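Mahtab Mahmoudi has looked after the handheld grippers at Hultel since July, and she doesn't claim they look after themselves. I had asked to see the upkeep because the brochure version, in which a pair of grippers goes from sink to sink all day and needs a wipe with a cloth, sounded too easy.

"The foam is the first thing to go," she said. "It's stuck on the fingertips, it gets squeezed all day, and it packs down. Then people grip harder and blame the sponge."

She changes the pads every 13 shifts. Where did that number come from? She laughed. "Oğuzhan picked it. I'd like to see his math."

Oğuzhan Yüksel, who set up the washbasin station, admits there isn't much math. He had two sets of pads fail early and worked backward. 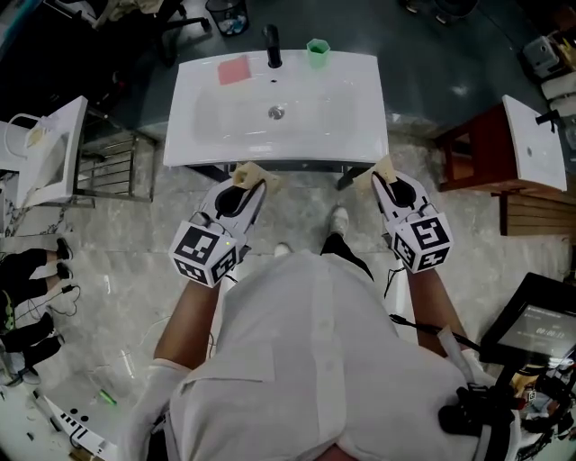 The marker cubes worry him more. If one shifts on its mount, the tracking is off, and the recording still looks fine until somebody tries to use it. His fix is a check at the start of each shift against a flat dot panel, which takes four minutes when it goes well.

"And when it doesn't?" I asked.

"Then you loosen the cube, seat it again, and start over. I've lost a morning to it."

Ellard, which supplied the mounts, recommends doing this once a week. Mahmoudi thinks that's optimistic. "They don't have sinks," she said.

I'm not sure a daily check catches everything either. A cube knocked at noon stays knocked until the next morning, and Yüksel conceded as much. He wants a second check after lunch — she wants better screws.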